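My uncle Bogumił Tomaszewski died in the spring, and I was the one who ended up writing his obituary. I had never written one. My mother said I was good with words, by which she meant I have a blog, and my cousins agreed very quickly.

The funeral home, Videck, gave us a form to fill in. It asks for full name, date and place of birth, parents, schools, military service, employment, clubs, church, survivors, and people who went before. At the bottom are four lines headed "Hobbies and interests." I filled in what I knew at my kitchen table and found that I didn't know much. I knew he had worked at Draleck for most of his life, but I couldn't have told you what he did there. I had the wrong middle name for his mother. I had his birthplace as the city, and it was a village an hour from the city, and he would have minded that.

So I spent an evening on the phone. My aunt Ya-wen Chung was married to him for the last part of his life and she had the dates. Her sister had most of the names on our side, which surprised me. For the work years I called Skarphéðinn Riis, who was on the same shift. He told me Bogumił started in shipping, moved to maintenance when his back got bad, and trained half the people who came after him. He also told me two stories I was asked not to print.

The newspaper charges by the line. My first version came to 903 words and the woman on the phone quoted a price I'm not going to repeat. We got it down to what 340 dollars would buy. The military service stayed. The village stayed. The paragraph about the garden went down to one sentence, and the trip to see the glaciers went completely. The funeral home puts the long version on its own site for free, so that's where the garden is.

The hard part was the survivors. There are 16 nieces and nephews, counting the ones by marriage, and my mother wanted every one of them named. My cousin wanted "many nieces and nephews." There was also the question of his first wife, who is living, and who brought soup to the hospital every other day. The form has no line for her. Ya-wen settled it. She said to put her in by name as his friend, and to call her and ask first. I called. She said yes and then asked how it was spelled in the draft, and it was spelled wrong.

I made other mistakes. I wrote "passed away peacefully" since every notice I'd been reading said it, and my aunt asked me to take out the second word. I took out the first one too and wrote "died at home." One relative thought that was cold. It is what happened, and he talked that way himself.

If you have this job coming, I would do the phone calls before you write anything. Read the names out loud to someone, letter by letter. Ask for the proof from the paper, and have somebody who wasn't involved read it. Mine was my neighbor Mwanaisha Chege, who found that I had the service starting at 2 in one place and at noon in another.

I have also started a page for myself. It's only dates, schools, jobs and the correct spelling of everybody. It took less than an hour and it's in the desk with the insurance papers.

Filed under: Family, Things I Had to Learn

3 comments

Lai-ching Yang
I did my father's last year and the paper left out his brother. They ran it again with the correction but people had already cut out the first one. Agree about asking for the proof.

prairie_deb
Sorry about your uncle. Is the long one still up on the Videck site? I'd like to read about the garden. My mother's said "avid gardener" and she had one tomato plant.

Walt H.
We skipped the newspaper and just used the funeral home page. Some of the older relatives never saw it, so we mailed copies. Something to think about if you have family who aren't online.

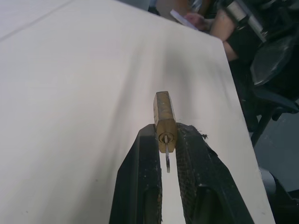
Duluth, July

The long version is still up, and I've corrected two things in it. His discharge year was off by one, and the choir he sang in had a different name when he joined. Ya-wen has the clipping from the paper in the family Bible, next to the one for his mother, which is four lines long and doesn't mention a job or a hobby. I'm going to ask my mother what she remembers about her while we're both at the lake.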